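Category: Software > Perception & Planning

Grasp planner ignores the handle on cups (Prirow 14)

kzudo_melur
I'm on Prirow 14 with a small printed arm and the stock depth pipeline. Give it a box and it behaves beautifully. Give it anything with a handle and it plans as if the handle were a rumour. The segmentation mask includes it, I've checked, but by the time the mesh reaches the collision checker the handle has gone and I'm left with a very tidy cylinder. I've had the voxel size down as far as the machine will stand. Same cylinder, louder fans.

Anyone else?
- Melur Ismail

rcarrillo
Yes. It's the hole filling. The mesher closes anything it takes for a gap, so a handle turns into a small wing, and then the smoothing pass sands the wing off. Set fill_holes to false and smooth_iters to 0 and have another go before you touch anything else.

grelia_gus
I'd leave the meshing alone. Your camera is on the wrist, so for half the approach it's looking at one side of the cup and making up the rest. Take three views and fuse them. All the mesh settings in the world won't bring back points you never collected.

rcarrillo
He said the mask had the handle in it. The points are there. Something downstream is eating them.

grelia_gus
The mask in ONE view has it.
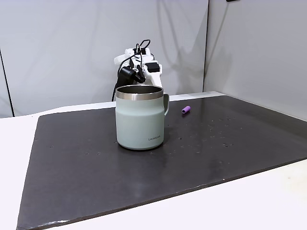
kzudo_melur
Hole filling is off now and the handle has come back, slightly swollen but recognisable. So one to Rigoberto. The rim is a different matter. On the LocknLock mug it's a band of bare steel, and the depth there comes out as a sort of crown, with spikes, so the planner believes it has to climb over a cathedral to get to the other side. The green body is matt and reconstructs like a dream. I have tried the median filter, which removed the spikes and also the rim.

karthik_n
Reflections, and you won't filter your way out of those. Drop every depth point above the last row of good body pixels, then extrude the body upwards to the height you measured with a ruler. I know. It's been running like that on our bench since September and I sleep fine.

rcarrillo
That is a horrible thing to do to a perception stack.

karthik_n
It's a horrible rim.

grelia_gus
Or fit a primitive. Cylinder for the body, half torus for the handle, throw the mesh in the bin. Planning time on mine went from 2316 ms to 1166 ms, mostly because the collision checker no longer had thousands of triangles to worry about.

rcarrillo
And what do you do when somebody hands it a teapot?

grelia_gus
Take it away and hand it a mug.

kzudo_melur
I've gone with Gus's cylinder and Karthikeyan's ruler, with apologies to Rigoberto, who was right about the bit I asked. Config for anyone who finds this by searching:

fill_holes: false
smooth_iters: 0
fit_primitive: cylinder+torus
padding_mm: 20

The padding is generous. I had it lower and the planner kept choosing paths I could only describe as affectionate.
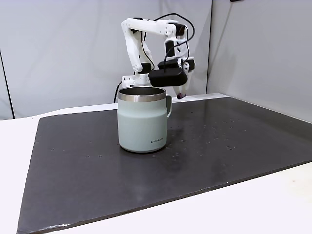

What's left is the elbow. With the padding where it is, the solver flips between two elbow solutions on consecutive replans, both legal, and it seems to enjoy the choice. I'd like to penalise the flip without pinning the joint altogether. Is there a cost term for that in Virkemov, or do I have to write one?

fulgencio_b
There's one, it's just badly named. Look for posture_bias. It takes the previous joint vector and a weight. Start tiny. With a big weight the arm never changes its mind about anything, including the goal.

karthik_n
Seconded, but seed the solver with the last solution first. That's free, and it cured most of it for me.

rcarrillo
Seeding only helps if you've turned off random restarts, which are on by default, which you'd know if the docs mentioned it.

kzudo_melur
Restarts were on. Of course they were. Off now, posture_bias at the smallest value it will take. I'll leave it replanning over lunch and report back.

fulgencio_b
Log the joint vectors while you're at it. If it still flips I'd want to see which joint goes first.

Back to top | Contact the moderators | Forum rules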